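Sorting the paper

Nov 2, 2021

I have been putting off the family papers since March. They came to me in two suitcases and a Castillo shoe box, and they sat in the hall until I got tired of walking around them. Last month I finally decided on a system, and the system is drawers. One kind of paper to a drawer, six drawers, no folders.

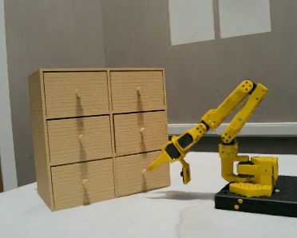
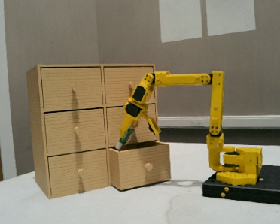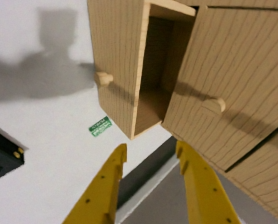
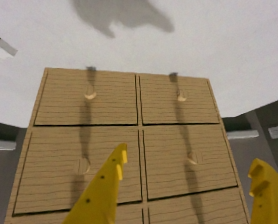 The first rule I made was that letters stay with letters, no matter who wrote them. I had started out sorting by person and it fell apart in an afternoon. My grandmother wrote on the backs of other people's envelopes. My uncle kept carbon copies of his complaints to the gas company in with his school reports. If you sort by person you have to decide whose a thing is, and with a family like mine that can take an hour per sheet.

So now it goes like this. Letters. Postcards. Anything with a stamp or seal from an office. Receipts and bills. Recipes. The last drawer is for what I can't read, which so far is mostly things in my great-grandfather's hand from Urnuvham. He wrote small and slanted, and he used a pencil.

The postcards were the easy part. There are 282 of them and most say the weather is fine. Seven are from the same hotel in Grollitz, sent over different summers, and on every one somebody has marked a window with an X. It isn't always the same window. I had them laid out on the bed for two days before I put them away.

Receipts are slower than I expected. I was going to throw most of them out, but then I found one for a sewing machine, paid in installments, with the number 818 written across it in red. I don't know what the number is. It isn't the price. My mother doesn't know either, but she remembered the machine, and she told me a long story about a coat that was made on it and then left on a train. I wrote that down on an index card and clipped it to the receipt. I think the cards may end up being worth more to my kids than the papers.

Malsha Seneviratne, who used to do this kind of work for a county archive, gave me some advice by email that I'm passing along. Take out the staples and the rubber bands first. Use pencil for any notes. Don't flatten a fold by force – put the sheet under a heavy book for a week and then look again. She also said to stop after two hours, and I have mostly ignored that and regretted it.

I still have the second suitcase to do. It's the Zeter side of the family, and they kept newspapers. I haven't worked out where newspapers go. They're too big for any drawer unless I fold them again, and some of them are already splitting along the old creases. For now they are under the guest bed in a clean sheet.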